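FOR IMMEDIATE RELEASE

Hurus Opens Pivar Planning Service to Small Phone Refurbishers

New service helps repair and resale shops work out the full price of a robot arm before they sign for one

FLIRNSKA, Friday, March 11, 2022. Hurus is very pleased to announce that Pivar, the equipment planning service we have been running quietly with a handful of customers, is now open to any shop that tests, repairs or resells used smartphones. If you have ever sat at the kitchen table with a quote for a robot arm in one hand and last year's accounts in the other, wondering how the two could possibly be made to agree, we built this with you in mind.

Pivar starts with a conversation and ends with a written budget. In between, a Hurus planner spends 2 days at the customer's own benches, watching how phones arrive, where they wait, who picks them up and where they are put down again. The planner then prices everything the job would need over 5 years of use: the arm itself, the gripper, the cameras at the wrist and on the stand, replacement finger pads, software, power, training, and the hours a person will still spend beside the machine. Shops may take that budget to any supplier they like. We hope they will come back to us, naturally, but there is no obligation and the document is theirs to keep.

The idea grew out of a great many phone calls that all went the same way. A shop owner would ask what an arm costs, we would give a number, and some months later the same owner would call again, a little less cheerful, to ask why the number had grown. Mounts, brackets, spare cables and a second camera had each been reasonable purchases, and each had been made after the budget was closed. In the 26 shops we surveyed while preparing the service, the items left off the first quote added some 20 percent to what was finally spent. For a large plant that may be an irritation. For a family business it can be the new hire they had promised themselves for the spring.

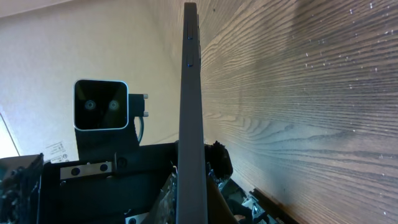 Sayaka Hirose remarked that she would have paid for a planner's visit gladly if one had been offered when she bought her first arm, and that cameras were the part she had underestimated most. She had allowed for one, she recalled, and then found that the people setting up the work wanted a view from the side as well, along with a bracket to hold it and a cable long enough to reach. She added that she would still buy the arm again, only with a longer list in front of her.

We have taken that longer list to heart. Every Pivar budget now has a page devoted to what we call the small things, and customers tell us it is the page they read first. It asks how many outlets are within reach of the bench and whether they are already spoken for. It asks which phones have to stay on charge while they are being handled, how the cords will be kept out of the arm's way, and who will be the one to tidy them at the end of the day. It sets aside money for finger coverings, which wear, and for a spare set on the shelf, so that a worn pad does not turn into a lost afternoon.

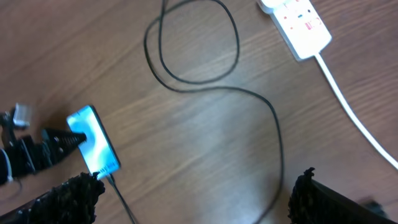

The same page covers the bench itself. Many of the shops we visit would like to go on using the tables they have, and we are happy to price it that way where the table is steady and the reach is right. Where it isn't, the planner will say so in plain words and put the cost of a new one on its own line, where it can be argued with. We would much sooner have that discussion in the first week than on the morning the crates arrive.

Kuroda, a phone resale business that took part in the trial, used its Pivar budget to split one large purchase into two smaller ones. The first covers a single arm for picking up phones and presenting them for inspection. The second, for sorting and packing, will wait until the staff have had a good long stretch with the first. Kiyoshi Kudo, our head of planning, worked on the Kuroda budget and remembers the change of plan fondly.

"They came to us wanting the whole line at once, and I do understand it, because once you have made up your mind to do a thing you want to get on and do it," said Kudo. "But we went through the hours together, and then we had lunch and went through them again, and the first arm was clearly where the money would do the most good. Their bookkeeper was smiling by the end of it, and I can't say that happens to me every week."

Kudo is also keen that shops budget for variety. A refurbisher seldom sees the same phone all day long, and the things sharing a bench with those phones come in all shapes too. Finger design matters here, and so does having the freedom to change your mind about it. Pivar budgets therefore allow for at least one change of gripper fingers during the first year, with time for the staff to try out the new ones at an unhurried pace.
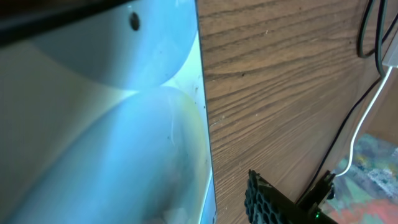 Labor gets a section of its own, and it is usually the longest. We ask owners to write down who will teach the arm its tasks, who will cover that person's regular work in the meantime, and what happens when both of them are on vacation. Cleaning and upkeep go into this section as well. These are homely questions, and they can feel a little out of place beside talk of robots, but they have a way of deciding whether the equipment earns its keep.

Financing is covered at the end. Each budget compares buying outright with leasing, shows the monthly cost under both, and marks the point in the plan where it would be sensible to stop and take stock before spending any more. Shops that already own an arm can ask for a shorter review of what they have, and we will be glad to tell them if it is enough.

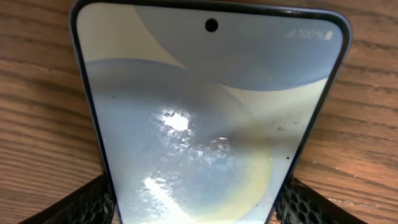

A charged smartphone held between two gripper fingers at a wooden table.

Availability

Pivar is available now to phone repair, refurbishing and resale shops. Visits are booked in the order requests come in, and the fee is credited in full toward any Hurus equipment ordered afterward. Owners who would like to look over a blank budget before deciding are warmly invited to ask for one.

About Hurus

Hurus plans, supplies and supports robot arms for small workshops that handle consumer electronics. The company is based in Flirnska.

Press contact: Kiyoshi Kudo, Hurus, Flirnska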